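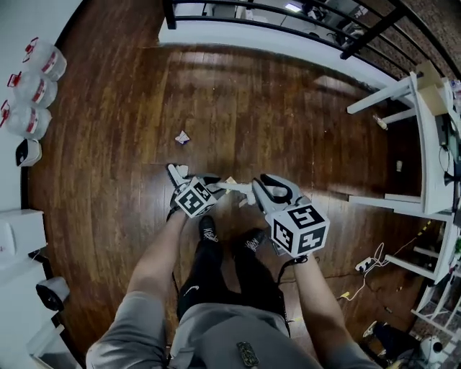
### 3.2 Collection with hand-held grippers

All demonstrations of the tidying task were recorded without a robot arm. The operator holds one gripper in each hand and looks down at the work area with the head camera, and the same view is later used as input for the policy. Figure 2 shows one moment of such a recording, with a crumpled piece of paper in the fingers of the left gripper and a paper ball still on the floor ahead.

**Figure 2.** Head-camera view during the tidying task. The cubes with square markers on both grippers are used for pose estimation.

We recorded 200 demonstrations in two sites, which we call Benen and Prastdale. In Benen the operators worked in a furnished room and we did not remove the furniture or the cables before recording. In Prastdale the floor was cleared first. Each demonstration starts with the operator standing still for 5 seconds, so that the marker poses can be averaged and the two grippers can be placed in one common coordinate system. After this the operator is free to walk and to choose the order of the objects.

The pose of each gripper is computed from every marker face that is visible in the head view. A cube was preferred to a flat plate, as at least one face usually stays visible when the wrist turns. When the cube is hidden for a short time, for example when the operator reaches under a desk, we fill the gap by interpolation. Demonstrations with a longer gap were rejected. By this rule we lost 56 demonstrations, the larger part of them from Benen. The remaining ones were segmented by hand into reach, grasp, carry and release.

### 3.3 Effect of the background

It was our first expectation that a crowded floor makes the learning more difficult. To examine this, we trained the Nostetent policy two times with the same number of demonstrations, one time from each site, and tested both policies in a third room, Naciri, which does not appear in the training data. Each policy was given 100 trials with paper objects only.

The policy trained in Prastdale reached for the correct object more often when the floor was empty. However, when furniture legs and cables were near the target, it frequently moved toward a white cable or the foot of a table. The policy trained in Benen made this error less often, but its approach was slower and it sometimes stopped before closing the fingers. We think the slow approach comes from the operators themselves, who moved more carefully near the furniture.

A second type of failure was common to both policies. If the paper was already held in one gripper, the other gripper sometimes tried to take the same paper. We did not include a signal for the grasp state in the input, and from the head view alone a held paper and a paper on the floor can look similar. Adding the finger opening to the input is discussed in Section 5.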